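Equipment Planning Update: What We Are Asking For, and When

By Shoshana Sorensen

The equipment request for the coming year goes in on Friday. Several people have asked what is on it, and a few have asked why their item is missing, so I am putting the whole thing in the newsletter to save everyone the email.

First, the background. We run two arms at the tabletop stations in the Prondasham building. They were bought on one purchase order, and the service plans on both run out in August. That date has driven most of the planning. If we do nothing, we go into the fall with two arms out of coverage and no spares on the shelf except one set of finger plates and a power cable.

Koen Hoekstra went through the maintenance log in the spring and sorted the downtime by cause. We lost 51 working hours in the past year. I expected the arms themselves to be the main problem. Most of the lost time was at the wrist: cables that had worked loose, camera connectors, finger plates that had to be taken off and put back on. The next largest cause was waiting for a part to arrive. The arms had two real faults between them, and one was fixed over the phone.

So the request is mostly small parts. It is a less interesting list than last year's and I think it is a better one.

Gripper fingers. Four sets, in the same black plate style we use now. Aidan Sheehan tried the softer pads from Tijani for three weeks and liked them on bowls and other round things, but they wore at the tips and we would have to buy them twice a year. We are staying with the hard plates. Two sets go on the arms, two go in the drawer. Please write it on the sheet when you take one.

Wrist cables. Six. We had been buying these one at a time and paying shipping each time. Sternell will hold the quoted price if we order all six together.

Wrist cameras. Two, as replacements. This is the item that got the most discussion. The present cameras do well when the arm is still or moving slowly. On a fast move between the table and the rest position, the picture smears, and those stretches get thrown out when Eamon Ó Dálaigh goes through the recordings. He wants a camera with a shorter exposure. I agree with him, with the condition that we buy one first, run it for a month, and only then buy the second. The money for both is in the request.
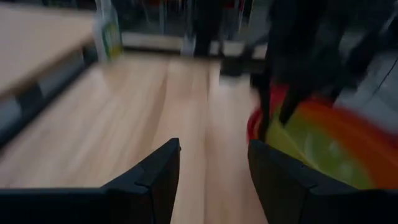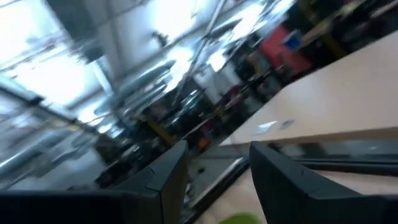 Wrist camera views at the tables, with the gripper fingers in the foreground and the arm moving fast.

Lighting. Frans Wuyts pointed out that a shorter exposure needs more light, and that it makes no sense to budget for the cameras and leave the lights out. He is right. I have added two lamps on stands. They are cheap compared with everything else on the list. He also asked for blinds. Those belong to the building and not to us, and I have passed the request along to the facilities office.

Table items. This line covers bowls, bottles, cups and the other household things we use as objects to pick up. The budget is $285 for the year, the same as last year. We did not spend all of it last time. If you need something from a regular store, buy it and bring me the receipt within the month. I can't process receipts that come in after the quarter closes.

Service plan. We had two quotes. Omoreo offered full coverage on both arms, with a technician on site within two working days. Sternell offered parts only, with phone support. Given the log, full coverage is hard to justify. I am asking for the parts-only plan on both arms and setting aside the difference as a repair reserve. If the reserve is not used by next summer it can roll over once, and after that it goes back to the general fund.

What is not on the list. There is no third arm. I know this will disappoint the afternoon group, who have been sharing a station since January. Koen looked at the booking calendar and found the two stations were in use for 56 percent of the hours they were open. Mornings are mostly free. Before we can make a case for another arm we need to show that the two we have are full, and at the moment they are not. A third arm would also need another table, another computer and a floor anchor, and the quote for the anchor alone was more than I had guessed.

There is also no mobile base. Aidan has written up a good description of what we would do with one and I am keeping it for next year. The lead time is 90 days, so if money turns up in the middle of the year we could still get one in before the summer. I would need to hear about it by the winter break.

Changes to booking. Starting in August, station time will be booked in two-hour blocks and no longer by the half day. A block that has not been started 20 minutes in is open to anyone. This should help the afternoon group some, and it will give us cleaner numbers for the next request.

Changes to the log. Please write down every stop longer than five minutes, even if you fixed it yourself — a loose cable counts. Koen had to piece together several weeks from memory and old messages, and I would like the next version to stand up better when somebody in finance asks where the figures came from. The log sheet is on the clipboard by each station. A shared file with the same columns will be set up once Eamon has time.

What happens next. The request is reviewed over the summer and we normally hear back in four to six weeks. If it is cut, the lamps and one camera stay, and the spare fingers drop from four sets to three. The cables are not negotiable as far as I am concerned. Orders to Sternell will go out the same week we get approval, and fingers and cables should be here before the current plans end.

Comments on the list should come to me by noon on Thursday. If you want an item added, send the price, the supplier and the delivery time along with it. Frans has the quotes if you would like to read them.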